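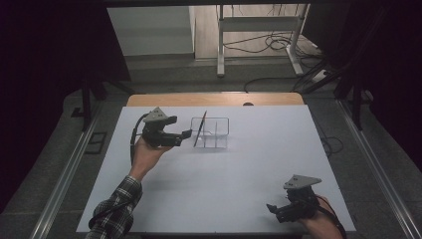 Setting Up Your Desk Organizer

Welcome to the fun part! The Jolham clear organizer comes out of the box ready to use, so there's nothing to snap together and no tools to hunt for. What you do get to decide is where it lives, what goes in it, and how tidy you want to be about it. (We're very tidy in this office. You don't have to be.)

Before you start

You will need:
The organizer
A flat surface, such as a desk, table or white work board
A soft, damp cloth
The pens, brushes and small tools you want to store

Peel the protective film off every outer wall before you load anything. It's thin and easy to miss, and the plastic looks so much better once it's gone! Start at a top corner with a fingernail and pull slowly toward the bottom.

CAUTION: Keep the film and the packing bag away from small children and pets.

Placing the organizer

1. Clear a spot larger than the organizer itself. Your hands need room on both sides when you reach in for something at the back.

2. Wipe the surface and let it dry. Grit under the base will scratch both the table and the plastic.

3. Set the organizer down with the small front compartments facing you. Lift it to move it. Please don't drag it.

4. Press lightly on each corner. If it rocks, turn it a little or try another spot. Old wooden tables are often uneven near the edges, and a board laid on top usually takes care of that.

Note: A pale, matte board makes a wonderful base. Clear plastic can throw a lot of glare on a glossy top, and on a matte one you'll find it much easier to see which compartment is which. Natalina Tedesco, who wrote the first version of this guide, kept hers on a white board all year and took the whole thing to the sink for cleaning in April.

Loading the compartments

5. Begin with long, thin items. A pen or a slim brush goes in at an angle, with the lower end in a front compartment and the top leaning back. Leaning is fine! The dividers are there to keep the foot of the item from sliding.

6. Lower each item until you feel it touch the bottom, then let go. Dropping things in from above can chip the base over time.

7. Add short items next: erasers, clips, sharpeners, spare nibs. One kind per compartment works best, and you can see everything through the walls, so labels are optional.

8. Spread the weight. If all your heavy tools are on one side, move 2 or 3 across.

9. Take out one item and put it back. If your knuckles hit its neighbor, leave the compartment between them free.

CAUTION: Store craft knives closed or capped, with the blade end down. Do not reach into a compartment without looking.

CAUTION: Do not force an item that is too wide. The dividers are thin and will crack before they bend very far.

Tips from our readers

Tullio Donati sorts by length, tallest at the back, and says he can find a pencil without looking up from his drawing. Thomas Caputo leaves one compartment empty for whatever he's using at the moment. We tried that one and loved it, especially with paintbrushes, which otherwise roll straight off the table.

If you own two organizers, put them side by side with a finger's width between them. The walls pick up fine scratches when they rub.

Cleaning

10. Empty the organizer completely.

11. Wash it in lukewarm water with a drop of dish soap. A cotton swab gets nicely into the corners along the dividers.

12. Rinse, shake gently and stand it upside down on a towel until dry.

Note: No dishwasher, no alcohol, no window spray. All of these can leave the plastic cloudy, and cloudiness does not polish out.

Replacement parts

Dividers are molded into the body and cannot be ordered separately. Non-slip feet are sold in packs under part number 324, and the optional lid is part number 905. Have the number ready when you write to us and mention the color of the lid you'd like.

Guide revised 7/24/25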